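Is 1391 laundry demos enough, or are we kidding ourselves?
Asked by Merike Mets, 23 Apr 2018

We've been collecting folding demonstrations with two hand-held grippers, one per hand, mostly pants and shirts. The plan from the Dinsa people was 2311 episodes before the first training run. We're at 1391 and I'm being told to just keep going. I don't see why that number is magic. Nearly all of ours come from 2 people folding in the same apartment. Has anyone stopped early and trained on what they had? Did the extra episodes change anything?

3 answers

Minttu Kallio
Stop and train now. I'd be suspicious of any target that was set before somebody looked at the data. We did a set like yours at Brukircombe and the last third was the same pair of hands doing the same fold on the same bed. The loss curve looked lovely. Then we put a different blanket down and the policy grabbed the blanket.

What I'd do with your 1391: hold out 40 episodes from one garment you never train on, and see how bad it is. If it's bad, more of the same won't save you. Change the room, the person and the clothes first.

Also check your dark clothing separately. Black pants next to more black fabric is where our labels went wrong, and we only found out by watching the episodes back, which is dull but do it anyway.

kornura_user
More data is always better. Just finish the 2311.

tapedspool
I don't agree with the one above. "Always better" is what people say when they aren't the ones folding. We used the Skolov export script and it silently dropped episodes where the left and right recordings started too far apart – so count what the training code loads before you argue over targets.

On whether it's worth it at all, I'm not sold. A person folds pants in a few seconds and doesn't think about it, and I have yet to see a policy do it with clothes it hasn't met. But if you're going to collect, vary the start. Legs crossed, one leg inside out, half off the bed. Our people kept laying everything out flat first and it took until December to break them of it.

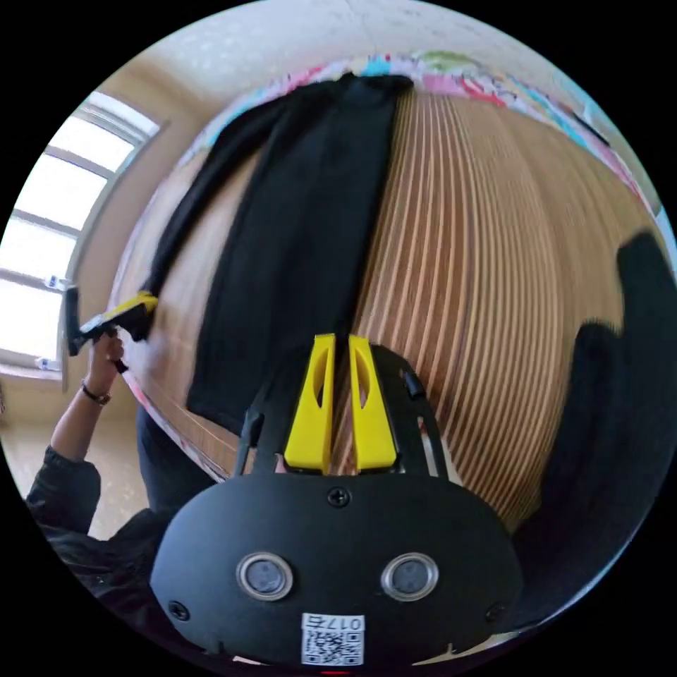
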